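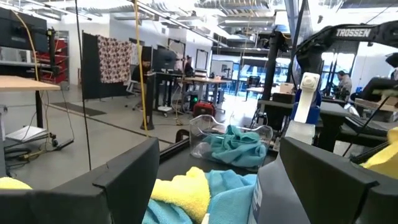 Chapter 7

Can Machines Do the Chores?

Most of the machines in the earlier chapters did one job in one place. A packing line in a factory puts the same carton in the same spot all day, and the arm that lifts it can be bolted down and told where to go. This chapter is about a different kind of work. Wiping a counter, sorting a basket of rags, restocking a cleaning cart — these are jobs that people learn as children and hardly think about afterward. Machines have found them hard.

After reading this chapter you should be able to explain why soft objects are difficult for a robot arm, break a chore into the steps a machine would have to carry out, and judge a claim that a robot "can do" a household task. You will need the idea of degrees of freedom from Chapter 3 and the section on feedback from Chapter 5.

7.1 A chore is many small jobs

Consider the instruction "put the cloths away." A person hears one job. Written out for a machine, it becomes a list. Find the cloths. Decide which one is on top. Choose a place to pinch it. Close the fingers hard enough to hold it. Lift, and check that one cloth came up and the one under it stayed down. Move to the bin without knocking over the bottle that stands between. Lower, open the fingers, and check that the cloth let go.

Each step can fail, and failures add up. Suppose a robot has seven steps to complete and gets each one right 95 times out of 100. If a failure at any step spoils the chore, and the steps do not affect one another, it will finish the whole chore only 70 times out of 100. A hotel would not keep a housekeeper with that record.

The Wodex trials, which we return to throughout the chapter, show the same effect. Wodex set up two-armed tabletop stations at its Plerport site and recorded 3,024 attempts at a tidying task with cloths, clear bins and a spray bottle. Of these, 1,829 ended with every item in its proper place. The rest ended in some other way: a cloth left hanging over a rim, a bottle on its side, two cloths moved as one. Very few ended with nothing done at all. This matters when you read reports of success rates, and Section 7.4 asks you to work with the numbers.

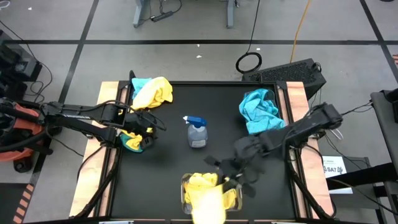 7.2 Why cloth is hard

A spray bottle is a good object for a robot. It keeps its shape. If the arm knows where the neck is, it knows where the base is too, and a grip that worked in the morning will probably work at 3 p.m.

Cloth has no such shape. A folded towel, once dropped, can land in more ways than anyone could list. Its corners may be hidden underneath. Its edge may be a real edge or only a fold that looks like one, and from a camera above the table the two can be very hard to tell apart. When the fingers pull on one part, the rest moves in a way that depends on weight, friction and how the cloth was lying.

There are three common ways of dealing with this. The first is to change the task so that shape does not matter. Dropping a cloth into a bin is far easier than folding it, and many demonstrations stop there. The second is to add more sensing, usually a small camera close to the fingers as well as one looking down on the whole table. The close camera sees detail the upper one misses, though its picture can smear when the arm moves quickly.

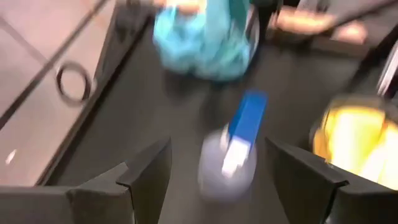
The third is to train the machine on many recorded attempts, so that it picks up habits for handling cloth without being given a rule for each case. The Tevadell method, covered in Section 7.3, belongs to this group. Its first version used 200 recordings per task, which was enough for a bottle and far too few for a towel.

None of the three solves the problem alone. Most working systems mix them, and you should ask of any demonstration which one is doing the most work.

7.3 Learning from recorded attempts

The laundry at Owen gives a useful starting point. Its managers wanted a machine to sort cleaning cloths by color before washing. They had been told that the sorting was the hard part. In practice a simple camera could tell yellow from blue under steady light, and the trouble came in picking up one cloth from a pile.

Before reading on, try the job yourself. Put five dishcloths in a heap, use only your thumb and one finger, and keep your wrist stiff. Move the cloths one at a time into a bowl. Write down each time you

- picked up more than one cloth
- dropped a cloth on the way
- had to let go and pinch again

Keep your notes. You will compare them with the Plerport results at the end of this section.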